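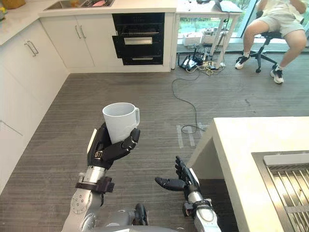 Drullwood Updates Sestia Glaze Line With Lower Firing Temperature and Wider Color Range

Thursday | By Nivaldo Figueiredo, Drullwood Press Office

GAILLARD – Drullwood, a supplier of glazes and clay bodies to small and mid-size potteries, today released a revised version of its Sestia matte glaze line. The update covers 30 colors, six of them new, and replaces all Sestia products now listed in the trade catalog.

The revised glazes mature at cone 6 in an electric kiln. The earlier version was rated for a higher firing and required a long hold at peak temperature. Drullwood has removed the hold from its recommended schedule and now specifies a controlled cool through the upper part of the range, where the matte surface forms.

"Most of the support calls we took on the old line were about crazing on handles and rims," said Tarcísio Vasconcelos, head of materials at Drullwood. "We lowered the thermal expansion of the base and changed the frit. Studios using a standard stoneware body should not need to adjust their clay."

Sestia is sold as a dry powder and as a premixed dipping glaze. Dry powder should be passed through a fine sieve twice before use. Premixed buckets can be used after stirring. Brushing versions will follow in January.

Each color was tested on flat tile, on vertical ware and on the inside of cups, with samples sent to the Ernent laboratory for leach testing in acid. Test sheets are supplied with every order and list the batch number, the clay body and the firing schedule used. Potteries selling tableware remain responsible for testing their own finished pieces.

The starter set contains seven colors in dry form and is priced at $199. Existing stock of the earlier version will be sold until it runs out. The two versions should not be mixed in the same bucket.

Orders can be placed through regional dealers or at the Gaillard warehouse counter.

12 shares | 0 comments

Contact: Drullwood Press Office | © Drullwood. All rights reserved. | Back to top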